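Home | Products | Pricing | How It Works | Help | My Account

Urkex Photo Rights Tracker

I shoot food pictures and a bit of everything else, and for years my copyright records lived in one long spreadsheet that I was scared to open. Which pictures had I registered? Which ones had I licensed, and to whom, and had the term run out? I could usually find out, but it took me most of a Saturday. So I built Urkex, first for myself and now for anybody with a hard drive full of their own work.

Here's how it goes. You drop a folder in, and Urkex makes a record for every file: title, date made, whether it's been published, who owns it, and any license you've handed out. You can tag a whole batch at once (please do, your wrist will thank you). If you've signed rights over to a client, there's a box for that too, and you can attach the signed agreement right there so it isn't hiding in an old email.

The part I'm proudest of is the group list. When you want to register a batch, Urkex sorts published from unpublished, flags missing dates, and gives you a clean title list you can save and use when you fill out your application. It won't file for you and it isn't a lawyer - I'm not one either - but you'll show up with your homework done.

License reminders come by email. I set mine for 42 days before a term ends, which leaves me time to write a friendly note and ask if they'd like to renew. You can pick your own number, or turn the whole thing off.

The plans

Galbraith is the small one. It holds 2,000 works, one user, with all the reminders and lists included. I ran my own stuff on it through July and never felt squeezed.

Ridari holds 3,000 works and lets you add a second person, handy if somebody else does your billing. It also keeps a history of every change to a record, so you can see when an owner's name got edited and by which login.

Both plans let you take everything out as a plain spreadsheet whenever you want, even after you cancel. Your originals stay on your own computer - Urkex only keeps a small preview and the details you type in.

If you're coming over from Grastton, there's an import button under Settings. It brings in titles, dates and license terms. Attached agreements don't come across yet, so save those first!
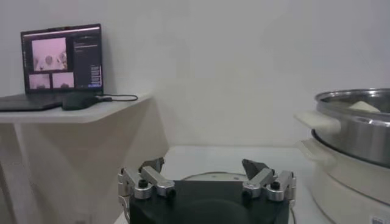
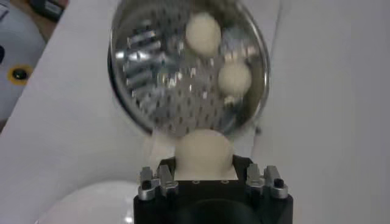
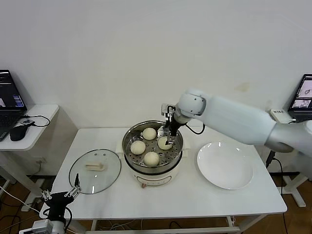 Grastton import was painless for me, 213 records and only the ones with two owners needed fixing by hand. Could we get a separate reminder for exclusive licenses, though? I'd like more warning on those than on the everyday ones.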